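Getting the Most Out of a Benchtop Bagging Kit

Small packing machines have come down far enough in price that a home seller or a two-person workshop can consider one. I have used the Flurico bagging kit in my garage since October, mostly for hardware packs and craft parts. These tips apply to most feeders of the same type.

Check your quantities first. The kit handles runs of 500 bags without trouble, but loading and adjusting it takes me 35 minutes before the first good bag comes out. For a run of 13, pack by hand. My own cutoff is 145.

Bolt the feeder down or set it on a rubber mat. It walks across a smooth bench once the arm gets up to speed, and then the pickup point is wrong. Mark the position of each foot with masking tape so you can put it back after cleaning.

Buy bags that match. The suction cup lifts flat, stiff bags well. Very thin ones stick together, and the machine takes two at a time. Fan the stack with your thumb before loading, and keep it away from heaters and sunny windows. 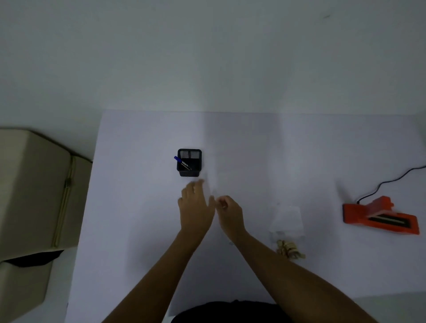
Anything that tangles should still be sorted by hand. Rubber bands, thin cord and small springs come out of the hopper in clumps, and the counter reads a clump as one piece. Thitima Saengthong, who packs bead kits under the name Dedance, runs her solid parts through the feeder and adds elastic at the bench afterward. I now do the same.

Work on a plain, pale surface with a good lamp to one side. Clear bags are hard to find on a cluttered bench. Keep a cutter and a pen in one holder, within reach but out of the way of your wrists.

Wipe the suction cup with a damp cloth at the end of each session and let it dry. Don't use alcohol on it. Mine went hard and had to be replaced. The Simiyu cups fit if you trim the collar slightly.

Listen to the air pump. A steady hum is normal. A rising note means a leak, usually at the elbow fitting. Switch off at the wall before you touch it.

On support: Multedach sells the kit and also offers a yearly service plan. I skipped it. Hamisi Obura on their phone line talked me through a jammed gate without asking for a plan number, and the manual covers everything else except belt tension. Set the belt so you can press it down by the width of a pencil.

Save your settings on a card for each product. The memory clears if the kit is left unplugged over winter.

Contact | Copyright, all rights reserved | Back to top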